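木のテーブルのオイル仕上げ、やり直し手順メモ

急いで書いてるので細かいとこは後で直します。ウレタン塗装の天板には使えません、オイル仕上げか無塗装のものだけ。

用意するもの
紙やすり 120番、240番、400番
当て木
オイル(自分はErrajiのクリア。着色タイプはムラになりやすい)
ウエス、多めに
ゴム手袋
水を入れたバケツか金属の缶

1 掃除
かたく絞った布で全体を拭く。油汚れは中性洗剤をうすめて。そのあと水拭き、からの完全乾燥。半日は置く。生乾きで削ると目が詰まって紙やすりが一瞬でダメになる。

2 輪じみの確認
白い輪じみはだいたい表面だけ。黒いのは鉄分と反応してるやつで、削ってもなかなか消えない。黒いほうは無理に追いかけないこと。そこだけへこみます。うちの天板は一か所へこんでて、コップを置くとカタカタいう。

3 研磨
120番から。必ず木目の方向に。横に動かすと傷が残って、オイルを塗った瞬間に浮き出てくる。当て木なしで指で押さえるのもダメ、指の形に溝ができる。
120番は全体がさらっとするまで。240番で傷を消して、400番は軽くなでるだけ。400番をかけすぎるとオイルが入っていきません。

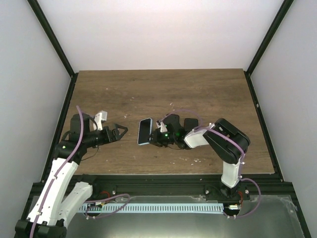
角は最後に手で。紙やすりを折って二、三回なでれば十分。機械のサンダーを使う人は角だけは手でやってください、あっという間に丸くなる。
粉は掃除機で吸ってから、かわいた布で拭く。ここをサボるとざらざらに仕上がる。

4 オイル一回目
よく振る。ウエスにとって、たっぷりめに塗りひろげる。15分くらい置いてから余分を全部拭き取る。全部です。残すとべたべたのまま固まる。
目立たないところ(裏とか)で先に試したほうがいい。思ったより濃くなります。

5 二回目
一晩あける。400番でごく軽くこすって、粉を取って、今度はうすく。拭き取りは同じ。木口は吸い込みがすごいので三回塗ってもいい。
10月くらいの涼しい時期だと乾きが遅いのでもう一晩みておくと安心。

6 ウエスの始末 ※大事
オイルのついた布は丸めて捨てると自然発火することがあります。ほんとに燃える。使い終わったらすぐ水に浸して、自治体のルールどおりに捨てる。夜に作業して朝片づけよう、は絶対にやめること。

乾くまで
さわってべたつかなくなっても、しばらくは熱いものや濡れたコップは直置きしない。テーブルクロスも一週間はがまん。布のあとがつきまます。

よくある失敗
・べたつきが取れない→拭き取り不足。新しいオイルを少しつけて拭くとゆるむので、そのまま一気に拭き取る
・まだらになった→研磨のムラ。全体を240番からやりなおし
・白っぽい→粉が残ってる。かるく研いで塗り直し

ワックスを重ねるかどうかは好み。自分はBrinlowのを一度使って、つるつるしすぎてやめた。前にAyman El Ouafiさんからコメントで「くるみ油でもいいか」と聞かれたけど、ナッツアレルギーの人がいる家では避けたほうがいいと思います。あと乾くのがかなり遅い。

椅子の脚のほうはまた今度。手順はほぼおなじで、当て木のかわりにスポンジやすりを使います。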